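Gasau workshop publishes complete build notes for its table-side sorting arm

January 15, 2026 – The Gasau shared workshop has released the full build notes, control software and test records for Nurer, a table-side arm set up by its members to pick up household objects and place them in a tray. The release covers the work from the first mounting trials to the second round of testing, which closed in December. All files are free to download, copy and change.

Nurer is intended for home builders and small workshops that already own, or have access to, a light robot arm and want a repeatable task to run on it. The build does not include the design of an arm. It covers the parts that members found poorly documented elsewhere: mounting, cable routing, placing the camera, calibrating the table surface, planning the grasp, and keeping test records that another builder can check.

Scope of the task

The task is fixed and narrow. A tray is placed near the back of a table. Objects are set down around it by hand, in no set order. The arm selects an object, closes on it, lifts it clear of its neighbours, moves it over the tray and releases it. The run ends when the software finds nothing further it can reach, or when the operator presses stop.

The object set was chosen by members from what was to hand in kitchens and desk drawers. It mixes rigid and soft items, round and flat ones, and several that are awkward for a two-finger grip. Cloth is included because it has no fixed shape. Paper cups are included because they deform under a closing force that a piece of fruit will tolerate.

"We wanted a table that looks like a table," said Qistina Ngau, who led the build. "The earlier trials used wooden blocks, and the results were good, but they told us very little. A block has flat sides and stays where you put it. Once we changed to mixed objects the success rate fell by more than half, and we had to go back to the grasp planner and start again."

Mounting and wiring

The arm stands to the side of the table and is not fixed to the table top. In the first version the base was clamped to the table edge. Each time the arm stopped quickly, the top moved slightly, and the calibration drifted over the course of a session. Moving the base to its own support removed the problem. It also freed the near edge of the table, so that objects can be reset without reaching past the arm.

The controller sits on the floor. Builders are advised to leave slack in the arm cable equal to a full sweep of the base joint, and to check the cable at both ends of the sweep before applying power. The notes include a drawing of the recommended loop. A cable that is too short will pull on the connector at the far end of the reach; one that is too long will find its way under the table leg.

The camera is fixed and looks down on the working area. Members tried a wrist-mounted camera for part of the autumn and set it aside. It gave a closer view of each object but lost sight of the tray during the lift, and the extra cable limited rotation at the wrist. The fixed position is simpler to calibrate and can be left alone between sessions.

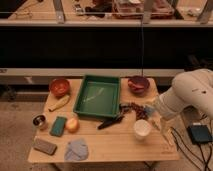
The Nurer table with the green tray and mixed objects, including fruit shapes, a paper cup and a folded cloth. The arm reaches in from the right.

Calibration

Calibration uses 16 points marked on a printed sheet, which is taped to the table and removed afterwards. The operator moves the arm tip to each point in turn and confirms the position. The software then fits the camera view to the table surface and reports the remaining error for each point. If any point exceeds 2 mm the procedure should be repeated.

The notes recommend a fresh calibration whenever the table, the camera or the arm support has been moved, however slightly. A short check routine is also provided. It sends the arm tip to the four corners of the tray position and stops just above each, so that an offset can be seen by eye before a run begins.

Lighting affects the result more than the members had expected. Shallow trays with a smooth base can reflect an overhead lamp as a bright streak, and the first version of the software sometimes treated that streak as an object. The current version takes a reference view of the empty tray at the start of each session and ignores whatever is already present in it. This works as long as the lamps are not changed part-way through.

Grasp planning

The software, named Flisier, runs on an ordinary desktop computer. It divides the camera view into separate regions, estimates the height of each, and ranks them by how easily the gripper can close around them. Isolated objects are taken first. Objects that touch one another are left until later, when removing a neighbour may have given the gripper room.

Closing force is set in three steps: light, medium and firm. Light is used for anything the software cannot classify. Builders may assign a force to a known object in a plain text file, one line per object. Members found that a wrong entry in this file was the most common cause of crushed cups, and the software now prints the chosen force on screen before each lift.

Small, low items remain the weakest point. The gripper fingers must come within a few millimetres of the table to reach them, and the permitted height error is correspondingly small. Loose small items are excluded from automatic picking by default and must be switched on by the builder. Bowls are treated as obstacles. The arm will pass over them but will not attempt to lift them or take anything out of them.

Test records

The second round of testing consisted of 100 runs. The layout was changed by hand before each run, and every attempted lift was logged with the object, the chosen force, the result and the time taken. Failed lifts were sorted into dropped, missed and knocked, according to definitions given at the front of the log.

In 36 of the runs the arm moved every permitted object to the tray without a failed lift. Members regard this as a modest figure and have published it without adjustment. Most of the remaining runs contained a single failure, usually a missed grasp on a flat object or a cloth that slipped from the fingers on the way up. Emergency stop was not needed in this round. It was pressed several times in the first, for reasons set out in the log.

Records from the first round are included for comparison, although the object set was different and the two should not be read as a direct measure of progress.

Safety

The notes set out a minimum procedure. The arm is run at reduced speed whenever a person is within reach. The stop button is placed on the operator's side, away from the arm. Objects are reset only when the drive is off. Builders working at home should keep the area clear of children and animals and should not leave the arm powered when unattended.

Nurer is a workshop build and has not been assessed against any product safety standard. It is not offered for sale.

Next stage

Work on a third round has begun. It will concentrate on flat objects, using a revised finger tip developed with Tatlı, a small machining workshop that has cut several trial pairs for the group. The new tip has a thinner leading edge, intended to slide under an item lying flush with the table. Drawings will be added to the release once the tip has completed a full set of runs.

Members also plan to test a second tray position, nearer the front of the table. The present position was chosen to leave the greatest clear area for objects, but it requires a long reach from the arm support, and lifts from the far corner are slower than the rest – in some cases by several seconds.

"The flat objects are the main thing," Ngau said. "If the tip does what it should, we can drop two of the workarounds in the planner. I would like to see those gone before we add anything else."

Availability

The release contains the build notes, the mounting and cable drawings, the calibration sheet, the Flisier source files and the complete logs from both rounds. Builders who repeat the test on their own equipment are invited to send in their logs, using the same column headings, together with a note of the arm, gripper and camera used. Corrections to the drawings are also welcome.

Press enquiries and requests to see the build in operation should be addressed to Qistina Ngau at the Gasau shared workshop.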